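Hillari Office Services Forum
Records and Filing – Fasteners for personnel files

Jadwiga Witkowska
April 15, 2021
The records room is preparing 320 closed files for transfer in June. The draft procedure requires that all metal clips be removed before boxing. I would be grateful for comments from departments that have completed a similar transfer.

Kane Ashby
Our department does not support full removal. Files held by metal clips stayed in order for eight years in our storage area, and pages were lost only after the clips had been taken off. We recommend removing rusted or bent clips and leaving the rest.

Marjorie Nuttall
I must respectfully disagree with Mr. Ashby. Of the last 70 files we inspected, four had torn corners where a clip had caught the next folder. The Negi boxes are packed tightly, and any raised metal presses into the paper beside it.

Kane Ashby
That is a packing problem. Fewer files per box would address it.

Nyokabi Rotich
Could members please state which type of clip they mean? The draft says "metal clips" throughout, and a plain wire paper clip is a different matter from the sheet metal kind. Our office has both – the supply list does not separate them.

Jadwiga Witkowska
The question is a fair one. The draft was written with the sheet metal kind in mind, and section 4 will be amended to say so.
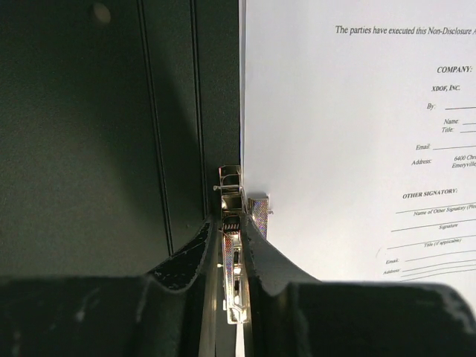 Slender sheet metal clip with bent edges, narrow slot and small teeth or ridges.

Dede Nartey
Thank you. With that wording, our office can accept removal, provided each set of pages goes into its own paper folder. Staples should remain in place.

Kane Ashby
I maintain my objection for files under legal hold and ask that it be recorded.

Jadwiga Witkowska
It is recorded. Files under legal hold will be listed separately in the revised draft.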